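The Train to Grundedberg

Irfan Siddiqui had promised his aunt he would be there before the soup went cold, and so naturally he missed the early train, and the one after it, and ended up on the slow one that stops at every village with a bench and a lamp.

He didn't mind so much (he had her plum jam jar on his knees, washed and ready to be filled again). Across from him a woman was knitting something enormous and green, and she told him all about her brother in Tornov, who had kept bees for years and was still afraid of them!

Part Two: The Loft

His old room was up under the roof, and he was tall enough now to lay both palms on the ceiling, which he did before he even sat down on the bed.

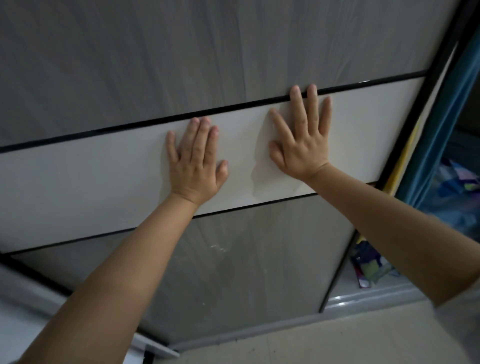

Part Three: Soup

"You're late," his aunt called up the stairs, "and I've eaten your dumplings, but there's bread, and I can always make more."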